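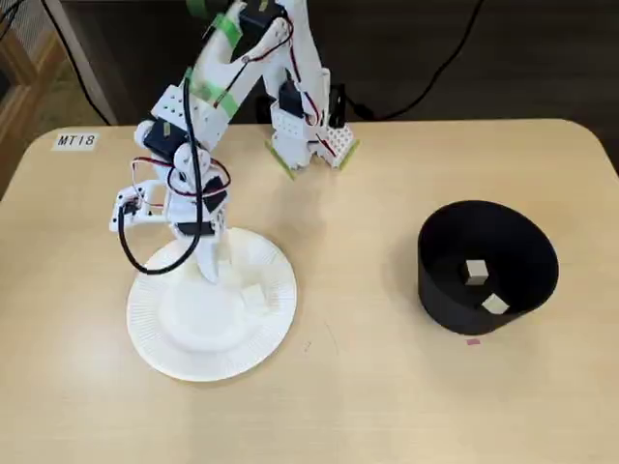 三百一十二个零件，换一条会犹豫的胳膊

Kendlow桌面机械臂套件试用记

套件寄到的时候，我正打算戒掉买套件的毛病。箱子不大，沉，打开来第一层是说明书，第二层是另一本说明书，用来更正第一本。厂家Kendlow管它叫“入门级”，这三个字我后来反复琢磨，觉得入的大概是别人家的门。

零件清单上写着312件，螺丝占了多数。白色塑料支架打满了孔，像童年玩过的那种拼装玩具，区别在于童年那套不会在半夜两点要求你把第四号舵机拆下来重新对中位。黑色舵机一颗颗装在小袋里，袋子上的编号与说明书第一版对得上，与更正版对不上。我选择相信袋子。

装配用了我4个晚上。官方的说法是一个下午，想来他们那里的下午比较长。

先说值得夸的。支架的孔位很准，没有一颗螺丝需要动粗。结构也看得懂：底座一根立柱，往上几段关节，末端是夹爪，两片带孔的白板一开一合，旁边一颗小舵机管着它。哪里不动，一眼就知道该骂哪一段。市面上不少漂亮的封闭式机械臂，外壳圆润得像电饭煲，坏了也像电饭煲，只能整只寄回去。

再说走线。套件没有附线槽，说明书建议“整理妥当”，我整理了一晚，红线黑线还是卷成小圈挂在舵机之间。上臂关节处我缠了几道亮绿色的胶带，把线压住，颜色纯属家里只剩这一卷。那根粗黑线索性让它垂成一个大U形，抬臂时它需要余量，我需要睡眠，双方都满意。

夹爪出厂时是光板，夹塑料件打滑。论坛上的老用户Denise Nuttall写过一篇长帖，讲她怎样试遍厨房里的各种材料，最后的结论是随便贴一点有摩擦力的东西。我照办，在两片夹板下缘各贴了一块浅绿色软垫，用胶带固定。这个改动的成本几乎为零，效果却比我花钱买的那个Gokness升级夹头明显得多。那只夹头现在压在抽屉里，充当镇纸，业务能力尚可。

考试题目

我给它出的题很朴素：把白色小方块从纸盘里夹起来，放进旁边的黑色圆筒。纸盘是聚会剩下的，浅口，带一圈褶边，正好衬在底座下面，方块散不远。黑筒口略微外扩，算是给考生放宽了分数线。桌角贴了张标签，MT18，我的测试编号，前面那些编号的故事不适合刊登。

动作全靠示教：你用手掰着胳膊走一遍，软件记下来，再让它自己走。Shibata软件包的界面有一种诚恳的丑，按钮很大，字很小，保存键挨着清空键。我清空过两次，第二次之后在屏幕上贴了张纸条。

抓取的时候最有意思。胳膊从高处弯下来，夹爪悬在桌面上方，停住，轻轻抖一下，仿佛想起出门没锁煤气。然后下探，合拢。夹稳了就抬起来，往黑筒那边转过去，松手，方块落到筒底，声音很小，我却每次都想鼓掌。夹不稳的时候它照样抬起来，照样转过去，照样郑重其事地松开空气。它没有任何传感器告诉它手里有没有东西，这份自信我在一些会议上也见过。

连着测十轮，参数调顺之后它能成9次。失手的那次，多半是方块贴着立柱太近，夹爪张开时先碰到了自己。官方手册称之为“工作空间边界效应”。

至于速度，不要抱期望。我泡茶回来，它还在走同一趟。套件的默认速度可以调高，调高之后整张桌子跟着一起工作，我又调了回来。底座请务必固定，套件附的吸脚在我的浅色木桌上坚持得不久，后来换了Sidholm的桌夹，才算安定。

值不值

套件售价1,010元，不含电源，不含桌夹，不含那卷绿胶带。同样的钱可以请一位邻居家的小朋友把方块捡上很久，而且小朋友会抓握，自带视觉，掉了还知道弯腰。

但如果你想知道一条机械臂为什么会抖，抖的时候该拧哪一颗螺丝，这套东西教得很实在。舵机的虚位、线的重量、夹爪那一点点摩擦力，书上都是一句话带过，到了桌上，每一样都要陪你熬一晚。学校实验课买几套，让学生两人一组来装，我认为合算。指望它替你收拾餐桌的读者，请把钱留着吃饭。

有几件事厂家可以改。更正版说明书应当取代原版，别和它同住一个箱子。夹爪软垫该随机附送，几片泡棉的事。保存键和清空键，请分居。

我给Kendlow写信提了这三条，客服回复很快，感谢我的支持，并附上一份说明书的更正。九月里他们会出一个加长臂的扩展包，我已经跟家里人保证过不买，目前仍在加购物车的阶段。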